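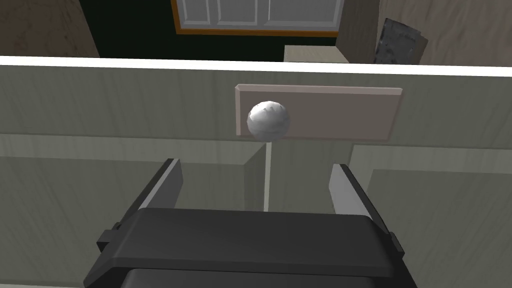
Drawer and doorway runs, Nemum scene, April 20, 2026

Picked up the Jirum controller fault again. 254 episodes overnight in sim, 69 aborted. Almost all the aborts are the same thing: torso pitch drifts after the arm target changes, and the limit check doesn't trip until the base is already leaning. In the real unit that would be a fall next to whoever is standing there, so hardware stays locked out until this is closed.

Drawer episodes first. Knob at the left end of the plate, drawer front square to the gripper, fingers open. Approach is fine in replay. The drift starts when the planner swaps to the next target.

Doorway episodes are worse. Head view comes out steeply tilted with the door open on the left and one gripper pointing at the hallway floor. The pitch estimate in the log still says level at that step.

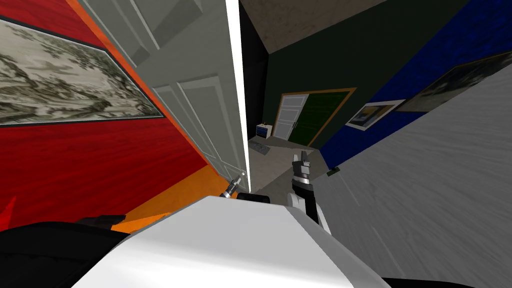

One reply on the run thread asked whether the estimator was reading the old mount offset, as it did in July. Checked. The offset file is the current one, but Gumance loads it after the first reset, so the first 3 episodes of each batch run on defaults. Doesn't explain all 69. Filed it anyway.

Reran 100 with the limit check moved ahead of the planner. Fewer leans, but the wrist view still goes off level in the room corner, open gripper, nothing between the fingers, planner reporting a grasp. So there is a second fault in the grasp flag.
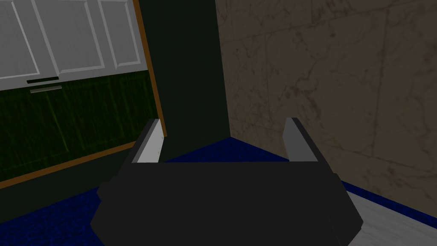 A remark came back from Fonseca that the flag is set on commanded width and never looks at contact force, and that we should stop trusting it in the abort logic. Agreed. Pulled it out of the abort logic.

To do: load order in Gumance, grasp flag on force, rerun the full set. Lockout tag stays on.

We use cookies to keep you signed in. Accept | Settings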